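Reviews > Software > Simulation > Pirovska Tallero 4

Print this page | E-mail this article

Tallero 4: notes from the open day

Pirovska opened its Hartley office on Friday, June 12, 2020, to show release 4 of Tallero, its simulator for household manipulation. I had one workstation for 40 minutes and a presenter to answer questions. What follows covers the scene editor, the contact solver and the price.

The editor is the strongest part. A room is built from a parts list, and each part carries its mass, friction and collision shape in one panel. In release 3 these were spread over three menus. Undo now works across sessions. Search is still slow, and it matches only the start of a part name, so "ball" will not find "soft ball".

The demonstration room was a furnished one with a Franka Emika arm beside a dark wood dresser and a large yellow and navy ball on top of the dresser. I asked for the physics settings to be left at their defaults.
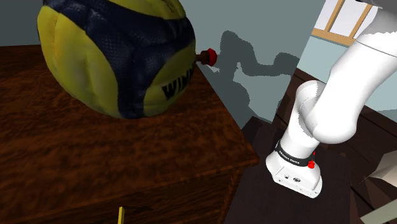

Soft bodies are the headline feature of this release, and they cost time. With the ball set as rigid, the solver held real-time speed. With the ball set as deformable at 3,000 elements, it dropped to 37 percent of real time on the same machine. The presenter recommended a coarser mesh for planning and the full mesh for final checks. That is sensible practice, but the two meshes have to be kept in step by hand.

Rendering is adequate. Cast shadows follow the arm's outline closely, wood grain is convincing at middle distance, and fabric-like textures go slightly soft. Anyone training a vision model will want to vary the lighting, and the randomizer for that is a separate paid module.

Scripting is in Python. The calls are consistent and the error messages name the part at fault. I could not test the Hanier import filter, which was listed on the program but disabled in the build on show. Pirovska gives July for a working version.

Licenses are per seat, with no floating option. For a small lab with one or two users, the editor alone justifies the upgrade from release 3. Groups that only need rigid contact can stay where they are – the solver is unchanged for that case.

Comments (3)

mdl_bench
Was the 37 percent with the viewer open? On release 3, closing it made a clear difference for us.

gearlash
We keep two meshes in step with a short script. Tedious, but it works. Per-seat licensing is the bigger problem here.

tk_sim
Still waiting on the Hanier filter. It was on the program last year too.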